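# Dropping blurred frames, and what it did to our grasp results

February 25, 2019
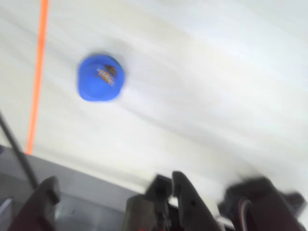
Does it help to throw away the blurred frames before you train a grasping policy? For us it made things worse: the policy trained on sharp frames alone picked up fewer objects than the one trained on everything.

I said in my last post that I would write this up properly once Aoife had finished the repeat runs. She finished them on Friday evening, so I'll go through it while I still remember what we did.

The set-up is the one we have been using since last year. Skelo is our small imitation learning pipeline. A person drives the arm through a pick, the wrist camera records it, and the network learns to go from camera view to the next small movement of the gripper. The objects are light household things, mostly plastic, placed one at a time on a pale work surface. The training set for this round had 2866 demonstrations, nearly all of them driven by Aoife Quinlan and Percy Quintero.

A wrist camera moves whenever the arm moves, so a lot of what it records is smeared. When the arm swings across to an object, the edges go soft and printed labels turn into streaks of colour. I had always treated these frames as rubbish. The filter I wrote in my first week here measured sharpness in each frame and dropped anything under a threshold. It seemed so obviously right that I never tested it.

Ilango Panicker asked about it in a meeting. He wanted to know what the arm did during a fast approach if it had never seen a fast approach in training. I didn't have a good answer.

## What we compared

We trained three versions of the same network:

- **Sharp only.** The old filter, switched on.
- **Everything.** No filter at all.
- **Everything, weighted.** No frames dropped, but blurred ones count for less in the loss.

The network size, the number of training steps and the demonstrations were the same for all three. The sharp only version does see fewer different frames, and I'll come back to that.

Each version then got the same list of 567 test picks, with the start positions fixed in advance. A pick counted if the object was lifted and held until the arm was back at its rest position. Percy ran the tests and didn't know which version was loaded, apart from one afternoon when I left the file name up on the monitor. We ran that batch again.

## What came out

"Everything" beat "sharp only", and the gap held up in the repeat runs. The weighted version landed between the two, closer to "everything". I had expected it to win.

I won't put a full table here because Aishwarya Pisharody is still checking the per-object numbers, and two of the objects were swapped part way through when the originals cracked. The order of the three didn't change when we left those two out.

The more useful part came from watching the failures. We went through 58 of the failed picks from the sharp only version, step by step. Most went wrong in the same place. The arm began its approach at a decent speed, the view blurred, and the predicted movements became small and uncertain. Sometimes it slowed down, got a sharp view again and recovered. Other times it had already drifted to one side, and closed the fingers next to the object or on its edge.

The "everything" version kept going through the blur. It doesn't need to read a label to know which way a patch of strong colour lies from the fingers, and a smeared patch of colour is enough for the first part of the approach. The fine positioning happens later, when the arm has slowed and the view is clear.

## Things I'm not sure about

The first is the amount of data. The filter removed up to 20 per cent of the frames, so some of the loss could come from having less to learn from. We trained one extra version with the same number of frames removed at random, and it did better than sharp only. That points at the blur itself, but it is a single training run and I wouldn't lean on it.

The second is the surface. Strong colours against a pale background are easy to follow even when everything is smeared. I'd expect the result to be weaker on a cluttered bench, or with objects close in colour to whatever they sit on. Palaniappan, the set of cluttered scenes we are putting together, should let us check that, but it won't be ready before May.

The third is speed. Our two drivers move at quite different rates — Percy is much faster — and most of the blurred frames are his. Some of what the network gains may come from his way of driving. Splitting the demonstrations by driver is next on the list.

For now the filter is off by default in Skelo. I've left the code in, with the threshold set to zero, as the people at Stastumham use it for a different job where they do want sharp stills. If you have an older copy, check your config before the next training run, because the old threshold is still in there and will carry on dropping frames without any message in the log. I'll add a warning this week.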